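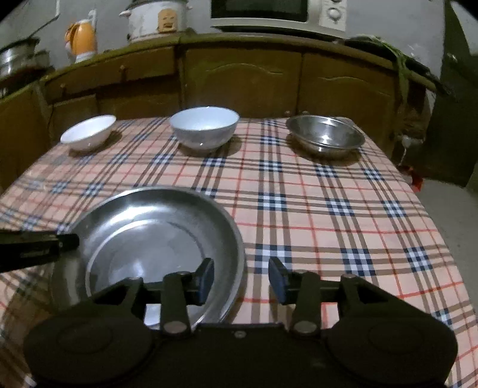 Table with the check cloth on, bowls along the back.

22 October 2018, Kornthorpe workshop

Harmonium, job 267, carrying on from the last entry. Bellows off, reservoir open, reeds still in the pan and staying there until I've got the leather sorted. It's the Stimis, the one with the nasty brown varnish and the lovely fretwork, for anyone who hasn't been following along (and if you've been in the back room you'll have fallen over the lid of it, sorry, I've moved it behind the door now).

Started with the old cloth on the feeders. I'd hoped to get away with patching the folds, and last time I wrote that I thought the right-hand feeder was sound. It isn't! I put a lamp inside it with the room lights off and the whole hinge end was like a night sky, tiny pinholes all down the crease. The left one was the one I'd already condemned. So that's both feeders, and having both of them off the board means I may as well do the reservoir too, which I was always going to end up doing, if I'm being straight with myself.

Peeling. The glue is hot hide glue on most of it, brittle and nice to deal with, goes off in flakes if you get the palette knife in flat. But somebody has been here before with something white and rubbery along the front edge of the reservoir, and it comes off in strings and takes splinters of the board with it. I tried warm damp cloths on it and it went milky and let go a bit. Left the cloths on while I had my tea and that was better, though the wood had raised by then and I'll have to let the board dry right out and give it a rub down. Don't use the steam iron on this, I did on one corner and the ply of the rib started to open up. Corner now clamped with a bit of fresh glue in it. Cross with myself.

Inside the reservoir there was a pencil note on the board, very faint, that looks like the word Mitside and then a squiggle. I had always taken Mitside to be the dealer who sold these on, from the little transfer on the fall of the other one we had in, and not the repairer. Perhaps they did both. I've taken a rubbing of it and slipped it in the back of this book. Please don't throw it out, it looks like a bit of scrap.

Ribs. The originals are card, and quite a few of them have gone soft at the ends where the mice or the damp got in. I'm replacing the lot. I know there's a school of thought that you keep every rib that will still hold its shape, and on an instrument that was going into a glass case I'd agree, but this one is going back to be played every week in a cold room and I would like not to see it again for a good long while. The old ones are bundled with string and labelled, top left corner of each marked in soft pencil, so anybody who wants to argue with me later can lay them all out again and see what went where.

Cutting the new ones took most of the morning. I made a template from the best of the old long ribs and then found, having cut a whole set from it, that the reservoir isn't square. It's out by a good thickness of a pencil line at the hinge side, and the maker had simply cut those ribs to suit. So the template was right for one side only. I've made a second one and written HINGE SIDE on it in big letters. Waste ribs are in the offcuts box, and they're good card, so do have them if you want them for shims.

On the cloth itself: I had two pieces to choose from. The heavier rubberised stuff from the roll at the end of the rack, and the thinner one I bought back in April for the little portable and never used. Heavier one is easier to handle and doesn't wrinkle under the bone folder, but when I made up a test hinge with it and worked it open and shut it wanted to spring back. On a reservoir you can put up with that, the springs are strong enough to bully it. On the feeders I think you'd feel it in your ankles by the end of the second hymn. So the plan is heavy on the reservoir, thin on the feeders, and a strip of leather over the corners on all of it.

Test hinges, for the record, all on scrap pine with the same gap:

Heavy cloth, hot glue. Stuck beautifully, stiff, creased in the wrong place twice before I got it to fold where I wanted.
Thin cloth, hot glue. Glue grinned through the weave in one spot where I'd been greedy with the brush. Folds very sweetly.
Thin cloth, cold liquid glue from the Tănase bottle. I wanted this to work as it would have given me so much more time to fiddle. It held when I pulled on it straight, but it crept when I left it hanging with a weight on. Came back after lunch and the cloth had slid down the wood. No.
Leather strip, hot glue, flesh side down. Fine, as ever. Skive the edges more than you think.

So it's hot glue throughout and I shall just have to be quick. The pot was up at temperature for far too long today while I dithered with ribs, and by the afternoon it smelled like a wet dog, so I threw that lot and soaked a fresh batch for the morning. Less in the pot next time, topped up little and often. I write that in this book every single time I do a set of bellows!

Gluing up. I got the ribs onto the reservoir cloth, laid flat on the big board with the gaps set by a strip of the hardboard. The gap matters more than anything else on this job and I'm going to write it down properly: one thickness of the hardboard between the long ribs, two at the gussets. With only one at the gussets the corner binds when the reservoir shuts and you get that awful creak. I had to lift one rib and reset it while the glue was still tacky and there's a smear on the inside where it came up. Won't show and won't leak, but if you open this up one day and wonder, that was me.

It's under the boards now with the weights on, newsprint between, and it needs leaving alone overnight. Please resist lifting the corner to see. I have already lifted the corner to see.

While that was under the boards I had a look at the valves in the pan, having promised myself I wouldn't. The leather on the pallets is hard and shiny and has taken a groove from the edge of each hole, as you'd expect. Some of them seat in the groove perfectly well, and if I clean them I'll lose that. I'm inclined to do the lot again in new, with felt behind, and that's a whole separate week. I've not quoted for it. I'll ring about it once I've got the wind side tight and can hear how much is really hissing, there's no sense frightening anyone with a bigger bill before I know.

Couldn't help trying a few reeds with the mouth tube, though. The bass is glorious, slow to speak but really warm, and there's one tongue in the treble that buzzes against its frame. Probably a bit of grit, so a slip of paper under it, drawn out gently, and see. I've put a scrap of blue wool on that one so I can find it. The tuning across the middle seems to hang together surprisingly well and I've no wish to go near it with a scraper.

Springs: the reservoir springs are fine, bit of surface rust, wire wool and a wipe of wax. One of the feeder springs is a replacement, much newer and a good deal stronger than its mate, and that would explain the complaint about it "limping", which I'd put down to the pedal straps. I want a matched pair. There's a box of odd springs under the bench by the window, and I went through it and found one close to the old one but not near enough. I'll order a pair and bend them to suit.

Pedal straps want replacing as well. The webbing is frayed through at the roller on one side and somebody has mended it with what I'm fairly sure is a dressing gown cord. New webbing is on the shelf, the cream one, not the black, it's the right width without folding.

Time so far on this job, for the invoice: 15 hours to the end of last week and eight over the weekend and today together, not counting the steam iron corner, which I'm not charging for. I'd allowed 21 for the bellows all in, so I've gone over and there's the feeders still to do. I'll stand the difference on the ribs, as cutting a whole set to the wrong side was my own doing, and put the rest down.

For the morning: weights off, check the folds, trim the cloth back to the board edge with a new blade. Fresh glue on to warm first thing, small pot. Cut the corner leathers before the glue's hot and not while it's sitting there going off. Rub down the front edge of the reservoir board if it's dried out enough. Order springs.

And whoever has the good bone folder, the long one with the chip in it, could I have it back on the bench please, I've been making do with a spoon handle.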